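Home | Reviews | Kitchen | Party Supplies | Contact
Last updated: 1/22/26

Zanura Large Paper Cups, gray and yellow-green

I bought these for my sister's birthday in January, mostly for the colors, and I've grown so fond of them that there's a second pack in my pantry (they come 40 to a sleeve, so I'm well set!). We used them as little holders at each place, with a slim can or a small bottle leaning inside.

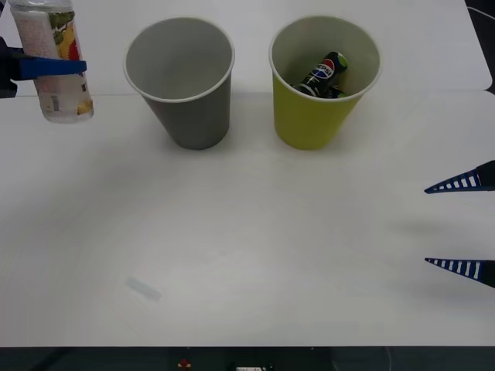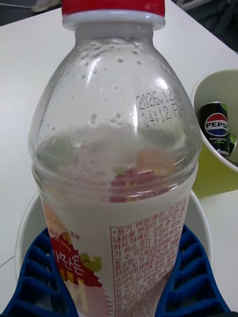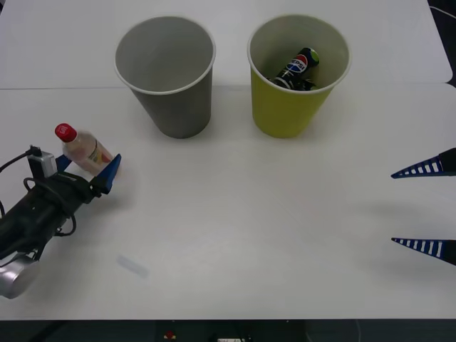
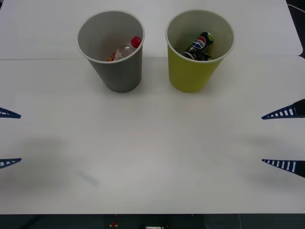 The rolled rim is my favorite part – it feels sturdy in the hand and has kept its shape nicely. I did try the Garell ones before, and they went soft on me within 2 hours. My only grumble is the gray, a bit gloomy next to its cheerful neighbor, and I do wish Zanura sold the yellow-green by itself. I'll be ordering again for the Nirkside picnic.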